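Programs > Shared Workspaces > Progress Reports > Isdale Reading and Work Room

Isdale Reading and Work Room: Second Progress Report on Furniture Renewal

Submitted to the Gelbridge Fund for Local Rooms
February 4, 2018

1. Purpose of this report

The grant agreement requires a written report at the midpoint of the furniture renewal. It covers the condition of the tables, the work completed since October, spending to date, and the work that remains. The first report dealt only with the selection of a supplier and is not repeated.

2. Background

The work room at Isdale is used for homework sessions, craft groups, repair evenings and form-filling help. The earlier tables were uneven in height and could not be pushed together without a step between them. Several had edges that caught on clothing. The Fund agreed to support the replacement or refinishing of all work surfaces in the room, the purchase of protective mats, and a simple system of care that the groups could follow themselves.

3. Work completed

Two large tables have been delivered by Türkmen Joinery and are in daily use. Both were set to the same height on delivery and stand level on the existing floor. The agreement called for a pale finish, in order to make the room brighter in the late afternoon and to make small dropped parts easier to find. Groups that sort beads, screws or paper pieces have reported that this is a clear improvement on the dark tops used before.

The surface was also required to be matte. Under the former gloss tops, reflections from the ceiling lights were a frequent complaint from those reading forms.
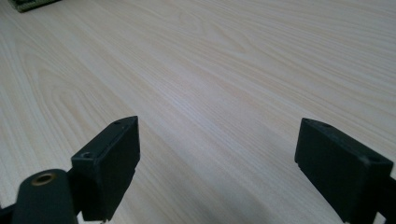
The grain was left to show, in accordance with the wishes of the groups consulted during the selection stage. Plain white tops were considered and would have been slightly cheaper, but samples placed in the room showed pencil marks quickly and were felt to be too much like an office. The additional cost was met from the local contribution and did not draw on the grant.

Smaller side tables have been sanded and resealed at the Clasesley workshop. One was returned for a second coat after rings appeared under cups during its first week back in the room. The workshop made no charge for this.

4. Use and care of the tables

A clearing rule has been in force since the new tables arrived. Each group removes its materials at the end of its session and wipes the top with a damp cloth. Work left to dry goes on the shelf by the door. The rule has been followed well by the daytime groups and less well in the evenings, when sessions tend to run to closing time.

Mats are to be used for cutting, gluing and any work with hot tools. The supply is adequate for one table at full use but not for both. A request for further mats is included under Section 6.

Small scratches have been found near one corner of the table closer to the window. They do not affect use. Türkmen Joinery has advised that they be left until the yearly service, at which time the whole top can be treated evenly.

5. Spending

The grant for this phase is $2,000. Of this, $381 remains unspent. Spending to date covers the grant share of the two large tables, delivery, the refinishing of the side tables, and the first set of mats. Receipts have been sent under separate cover.

A charge of $40 for removal of the old tables was not foreseen in the budget. It has been paid from the delivery line, where there was a small saving, and the Fund's approval of this transfer is requested.

6. Remaining work

The following items are planned for the second half of the grant period:

- purchase of additional mats, so that both large tables can be used for craft work together
- felt pads for the chair legs
- resealing of the last side table at Clasesley
- a printed care notice to be fixed to the wall beside the sink

All four can be met from the unspent balance. The felt pads were left out of the original application in error, and the Fund is asked to confirm that they may be included.

The resealing depends on the workshop's schedule. If a place is not available this spring, the table will stay in use as it is and the work will be carried over to the summer closing period. The final report will be submitted once the last invoices have been settled.

Comments (3)

quiltingmum: The new tables are a great help for laying out fabric. Could the evening groups please check for glue before they leave?

R.T.: Is there any plan for the chairs? Two of the ones near the radiator wobble.

backbench: Glad the shiny tops are gone. Much easier on the eyes.

Related items

Isdale Reading and Work Room: First Progress Report
Gelbridge Fund: Guidance on Budget Transfers
Clasesley Workshop: Refinishing Dates and Drop-off Hours
Care of Shared Tables: Notes for Groups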